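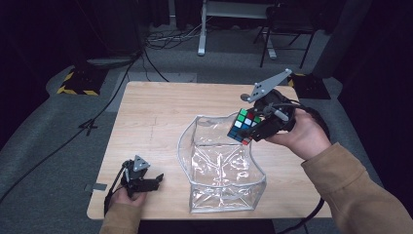

*Clear open-top bin on a light wooden tabletop*

# Ralteo Table Series

The Ralteo is a fixed-height work table for packing rooms, classrooms and repair counters. It has been part of the Fullomgate range for 9 years and comes in two widths with the same frame, feet and hardware. The top is sold separately, so a worn one can be swapped without buying a new table.

## Tops

Ralteo tops are made from solid beech, glued in staves and sanded on both faces. You can turn the top over when the first side is worn. We ship it with two coats of hardwax oil. It can be ordered raw if you want to put your own finish on it, but raw tops are not covered against staining.

Grain and color differ from one board to the next. If you need several tables that match, order them together and write "same batch" in the notes field. We can't match a top to one you bought earlier.

## Frame

The frame is welded steel with a powder coat in white, gray or black. Each leg has a screw foot for uneven floors. For carpet, ask for the wide foot (no extra charge). The standard foot is small and will leave a dent in most carpet within a few weeks.

Annelore Fröhlich redrew the crossbar for the current version. It now sits further back under the top, which leaves more room for knees and makes the table easier to use with a stool. Older crossbars do not fit the new legs.

## Sizes and ordering

| Model | Width | Order no. |
|---|---|---|
| Ralteo narrow | 4 ft | 619 |
| Ralteo wide | 6 ft | 641 |

Both models are 30 inches deep and 29 inches high. The rated load is 200 pounds, spread evenly over the top. Do not stand on the table or clamp a heavy vise to the front edge. For vise work, see the Wegener bench, which has a thicker top and a bolted rear rail.

## Assembly

The frame arrives in four parts with bolts and a hex key. Lay the top face down on a blanket, set the frame on it, and start all the bolts by hand before tightening any of them. Two people should turn the table over. Check the bolts again after the first month.

The holes in the frame are slotted across the width of the top. Wood moves with the seasons, and the slots let it do so – please don't add screws of your own through the steel.

## Care

Wipe with a damp cloth and dry right away. Soft bins and trays can be slid across the oiled surface. Put felt under anything with a metal base. Small scratches can be sanded out along the grain with fine paper and re-oiled by hand. Leave the oil overnight before you put anything back on the table.

Flesovton hardwax oil in clear matte is the one we use in the shop. One small can covers both faces of a wide top twice.

## Delivery and returns

Tables with an oiled top leave the shop in two to three weeks. Raw tops usually go out sooner. Orders placed in March may take longer while schools are ordering for the summer.

Unused frames can be returned within 30 days. Tops cut to a special size can't be returned. For special sizes or orders of ten or more tables, write to Gunther Rothe in the Fullomgate sales office and include a sketch with the measurements in inches.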